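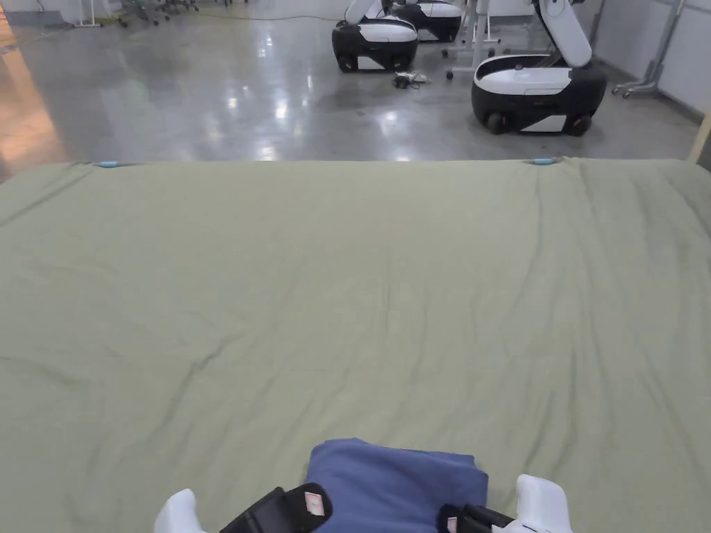 Ruth Is Back at Skornness, and This Time She Has Her Own Workbook

Okay, I've been sitting on this one for a couple of weeks and I'm finally allowed to write it up. The Bible class at Skornness Chapel is starting the Book of Ruth in May, all four chapters, and we'll be using a brand new workbook written by our own Kaja Stankevičius! If you've been in her class you already know how she teaches. She puts one verse on the board, turns around, asks a question that sounds easy, and then waits. And waits. (I once lasted a full minute before blurting out something about barley.)

The workbook is called Gleanings and it's being printed by Cokero, the little print shop that does our hymn sheets. They're running 500 copies. That sounded like a lot to me until I heard that 207 people had already put their names down, counting the teens and the two home groups over in Prido. Last year's series on Jonah didn't come anywhere near that, and I thought Jonah went really well. There was a whale cake.

So what's different this time? For one thing, the lessons are short. Each one is written to fit in 30 minutes, with the reading included, and Kaja has been pretty strict with herself. I sat in on a trial run of the first lesson and she cut herself off in the middle of a sentence about Moab when the timer went. We all groaned. She wrote the rest of the sentence on the board and told us to read it on the way out.

For another, every lesson opens with an aim, printed right at the top of the page, and the aims are things a regular person could manage. The one for chapter one goes like this: "To see what Ruth gave up when she stayed with Naomi, and to think about somebody we could stay with." I like that a lot. Naomi isn't good company in chapter one. She tells the women of Bethlehem to call her Mara, bitter, and she says she went out full and came home empty, with Ruth standing right there next to her. I'd read that passage I don't know how many times and never once wondered how it felt to be Ruth in that moment. We spent most of the trial lesson on it.
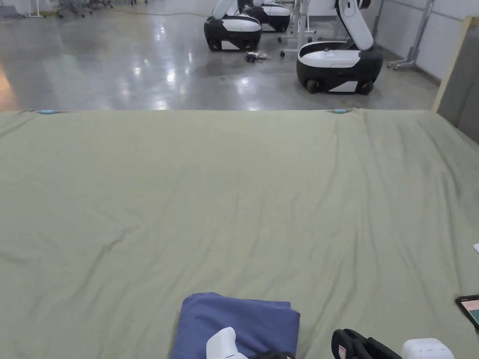
Chapter two is the gleaning chapter, and it's the one Kaja says she rewrote the most. Her first version had two pages of background on harvest law, with the bits from Leviticus and Deuteronomy about leaving the edges of the field for the poor and the foreigner. She still wants everyone to look those verses up, but now you read the story first and go hunting for the law afterward. There's a page with blank lines where you write down every kind thing Boaz does, and then, on the facing page, every kind thing Ruth does. My table ran out of lines on both sides and had to write in the margins.

I asked her if the threshing floor in chapter three made her nervous, with teenagers in the room. She laughed and said the teens are fine, it's the adults who get fidgety. The lesson sticks close to what the text says. Naomi has a plan, Ruth goes along with it, and Boaz wakes up in the middle of the night and is very surprised. Then there's a good long discussion question on why he calls her a woman of noble character right there, in the dark, before anything has been settled. I'm looking forward to that one. I'm also a little glad I'm not the one leading it.

Chapter four gets two lessons instead of one. The first is the business at the town gate, with the sandal and the relative who wants the field until he hears what comes with it. The second is all about the last few verses, the list of names that ends with David. If you usually skip the lists (hello, me too), this lesson might change your mind. It sends you over to the first chapter of Matthew to find Ruth's name again, and then asks you to find the other women who are in there with her. My sister-in-law came with me to the trial run and she's been talking about Tamar and Rahab ever since — at dinner, in the car, on the phone.

Where and when

The main class will meet at Pillai Hall, which is the low building behind the chapel with the green gutters. We've been moved upstairs while the ground floor gets its new lights, so head for Room 207. I know, I know, 207 people signed up and we're in Room 207. I've heard the joke from everybody by now and I made it twice myself. And no, we won't all be squeezed in there together. The class is split across several evenings, the teens have their own hour, and the Prido groups will stay in Prido and use the same lessons at the same pace. You'll get your evening when you pick up your book.

Doors open at half past six and the reading begins at seven. The stairs are steep, and there's a lift at the side entrance, so please use it if you need it. Somebody will be down there to hold the door.

If you can't do evenings, there's a morning group at ten, and it's a lovely one. They read a bit slower and drink a lot more tea. I've gone along when I had a day off and I'd recommend it to anybody who finds the evening crowd a little loud.
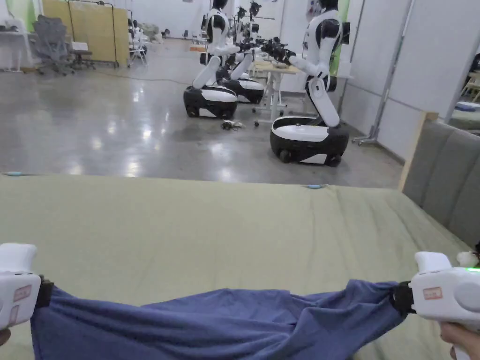
You don't need to have read Ruth before you come, though it's so short that you could get through it over a cup of coffee. Bring whatever Bible you like. Kaja quotes from a couple of different translations in the workbook and she actively wants people to notice where they disagree. There's a whole side box on the word hesed, which gets translated as kindness or loyalty or steadfast love depending on which Bible you've got open, and she asks each table to read theirs out loud and compare. At the trial we had four different versions at our table alone, and one very old one with somebody's pressed flowers in it.

Leaders, there's a separate set of notes for you at the back of the book. It has the map of the road from Moab to Bethlehem, suggested memory verses, and a list of the names and what they mean, so you can write them on the board before people come in. Please do write them up ahead of time! We forgot at the trial and spent the first stretch of the lesson spelling Elimelech.

The books are free for anyone in the class. If you'd like an extra for a friend or for a relative who lives too far away to come, just ask at the chapel desk and they'll put one aside. Cokero says the boxes should be here before the first lesson, and I'm told the cover is a kind of warm wheat color, though I've only seen the inside pages so far.

One more thing, for the parents. The younger children will be doing Ruth as well, in their own room with their own leaders, and they're planning to act out chapter two at the end of the series. They need brown paper bags, raffia, old headscarves, and anything that could pass for barley. Last I heard they had one Naomi, four Ruths, and no Boaz, so if you've got a kid who doesn't mind standing in a pretend field and saying nice things to people, please send him or her our way. You can leave the raffia and scarves in the basket by the chapel desk any morning.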